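Home » Prep & Storage » Clear Tubs » Square Tub, Clear, 700 ml

Guremmont Square Tub, Clear

Sold by Derncombe Catering Supply. Ships from our Drutevville warehouse, 2 day handling.
Item last updated 2023-05-25

Clear plastic, square, thick molded rim. Good for bun halves, cut rolls, toppings, whatever needs to be in reach on the line. Buyers at burger counters and sandwich bars take most of these. Sold open, lids are a separate item (see bottom).

Details
Capacity 700 ml
Color clear
Pack sizes 2 or 100
Stackable when empty
Top rack dishwasher ok. No microwave, no oven.

Please note the 3000 ml tub is a different mold and the lids do NOT swap. We get returns on this every week so check before you order.

Using it for buns
Stand halves on edge if you want more in. Don't press them down, seeded tops lose their seeds and you end up with a tub full of crumbs. Keep it next to your paper-lined tray so the build goes left to right. Wipe out between batches, full wash at close.

Bun half, sesame top and another piece of bread in the clear tub, tray with paper alongside:

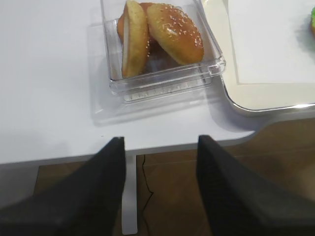 Lids and extras
Snap lid, clear, fits 700 ml only. Pack of 2 or 100
Snap lid for 3000 ml, back in stock since April
Vasseur label roll, peels off in warm water, no glue left behind
Cream trays are not included with the tub, look under Serving > Trays

Shipping and returns
Unopened packs only. Cracked in transit, send us a photo and the order number and we will replace it. Packs of 100 go out in one carton, may arive seperate from the rest of your order.

Add to cart | Add to list | Ask about this item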